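Minutes, kitchen meeting, Sturkby house
April 2, 2026

Bendik Blomqvist taking notes again, as my handwriting was voted the least bad last time. Torunn Berge in the chair, by which I mean she had the comfy one near the heater. Six of us turned up, plus apologies from the upstairs flat. We started late as the kettle took forever and then we had to find mugs.

## 1. Last minutes

Read out by me, a bit fast. Torunn pointed out I'd written "Backlund" as the name of the plumber when it's the name of the plumbing shop. Fixed. Otherwise passed.

## 2. Fridge shelves

We went round and round on this one! The labels from September have mostly peeled off and people have drifted back to putting things wherever there's a gap. Torunn would like names on shelves again. I said I'd rather have names on the food, and that got more nods than I expected. So names on food, with the marker that lives on the string. Anything with no name goes in the soup on clean-out night.

- Bendik to buy a new marker (the old one is cactus)
- Clean-out stays fortnightly

## 3. Kitty

We have $2000 in the house account, and that's after the Gokton order for dish soap and bin bags. Everyone's paid up except one, who knows who they are and promised to transfer it by tomorrow. There was a longish chat about whether to spend some on a decent frypan. I'm all for it, the current one sticks like mad, but we left it until somebody has looked at prices.

- Torunn to look at frypans, up to $12 over what we paid last time and not a cent more, she says

## 4. Cloths and the drawer by the stove

My item, so I'll try to be fair. I'd brought it up as I can never tell which cloth is for what, and I grabbed one the other night to dry glasses and Torunn yelled at me from the hallway. We agreed on colours: blue for benchtops and the stove, green for the sink and taps. Tea towels for dishes and only for dishes (point taken).

Then folding. I'm a scruncher and I said so. Torunn folds in thirds and would like the rest of us to as well. We settled on this: fold them if you've got a minute, and if you haven't, at least get them in the drawer and off the tap. Floor cloths move out to the laundry, in the Plurketti tin.

- Cloths for the kitchen stay in the drawer next to the gas stove
- Used ones go straight in the wash, not back in the drawer
- Bendik to run a cloth wash on the first weekend of the month

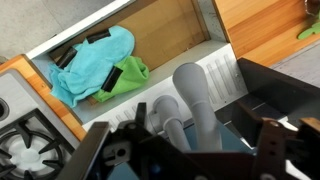

## 5. Stove cleaning

The grates come off for a soak once a month, and the metal top gets a wipe after every cook, please, even if it was only eggs. We had a go at deciding who does the grates and ended up with the same roster as the bins, moved along by one. I've stuck it inside the pantry door.

## 6. Anything else

The back step is wobbly again. Torunn has a bracket left over from the shed and will have a crack at it. Someone asked if we could shift meetings earlier, as it was 11 by the time we'd finished up last time and a few of us have early starts. All in favour, so next one kicks off straight after tea.

Leftover slice is in the blue-lidded container, help yourselves.

B.B.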